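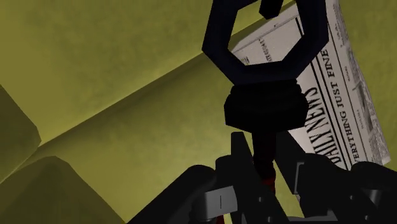

Notebooks > Assay room > Fire assay

May 2019

Silver recovery on the Gutville scrap, second batch. Patricio ran the fusions, I did the cupels and the parting. Tayla was on the balance.

The lot is contact scrap, mostly silver with some copper, and the customer thinks a little palladium. We took 12 samples from the melt, drilled top and bottom, and set aside a reserve from each in the labeled envelopes. Reserve is in drawer two, not drawer one where the March material still is.

Cupels were the Brirar ones again. Preheated them longer this time. Last batch two of them spat as soon as the lead went in and I put that down to moisture, but I hadn't written down how long they had been in, so I can't be sure. Today none spat. Left row still runs cooler than the right. Patricio wants to move the thermocouple before we blame the element.

Beads came out mostly clean. Sample 4 had a rough gray skin and didn't flash properly. Sample 9 stuck and lost a corner when I pulled it, so ignore that number. I would rerun 4 with more lead before saying anything about palladium. A dull bead could be that, or it could just be copper that never went off because of the cold side. 4 was in the left row.

Parting acid: made up fresh, 300 ml, bottle dated and in the hood. The old bottle gave a faint cloud with the silver check so I dumped it in the chloride waste. Somebody has been rinsing glassware from the tap again. Use the distilled for anything that goes near nitric.

Balance drifted after lunch. Tayla rezeroed and reweighed the first five beads, and they all came back within tolerance of the morning weights. She thinks it is the door to the corridor. We kept it shut for the rest and it held.

Giáp called about turnaround. They have 70 kg waiting on our number before they settle with Hururside, and with the price where it is they don't want to sit on it. I told them no figure until the rerun is done. They asked for a provisional one and I said no to that too. Tayla will email so it is in writing.

To do
- rerun 4 and 9, both in the right row, with a proof silver next to each
- one blank in the left row, same charge
- order litharge, we have enough for more than 23 fusions but not for the Hururside lot on top
- new tongs, the long pair has a loose rivet
- ask Patricio where the spare crucible lids went
- copy today's weights into the lot sheet, they are only on the balance printout so far

Furnace off at the wall, fan left running overnight.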